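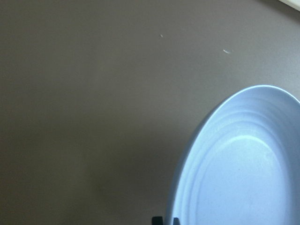

How long should a counter be left alone after it has been wiped down with Saton? Leave it for 18 minutes, then buff it with a folded dry cloth, working in one direction.

Fiction > Short pieces > The Counter

Ebere Igwe wrote the procedure out on an index card in June and taped it inside the cupboard door. Clear the surface. Brush crumbs toward the near edge and catch them in the hand. Wipe from the back wall forward in overlapping strokes. Rinse the cloth after every pass.

The apartment on Talness Street had come with a gray counter, 90 inches long, that showed every crumb. Her aunt had kept it clear for 29 years. Mrs. Nwachukwu, across the landing, had a key and used it to check.

"You missed some," Mrs. Nwachukwu said. She was looking at two white specks on the gray.

"That's from the bread."

"Your aunt cut bread over the sink."

Ebere added a line to the card: Cut bread over the sink. She did not cut bread over the sink. She used the counter, because the light was better there, and she kept the heel of the loaf in a light blue oval dish that had been her aunt's. The dish held soap when her aunt was alive. It had taken 5 washes in Deris powder to get the smell out, and she had logged each one on the back of the card.

The next time the key turned in the lock, the dish was out and the counter had not been wiped. Mrs. Nwachukwu set her bag on a chair. She pressed a fingertip to one of the crumbs, lifted it, and examined it at arm's length.

"Rye," she said.

"There's some left."

Mrs. Nwachukwu took the heel out of the dish and broke it over the counter. Crumbs fell on the gray and stayed there. She ate her half standing up, then opened the cupboard and read the card from top to bottom, both sides.

"You rinse too often," she said. "Every second pass is enough."

Ebere found a pen and made the correction. She put 11/18/18 next to it and taped the card back up.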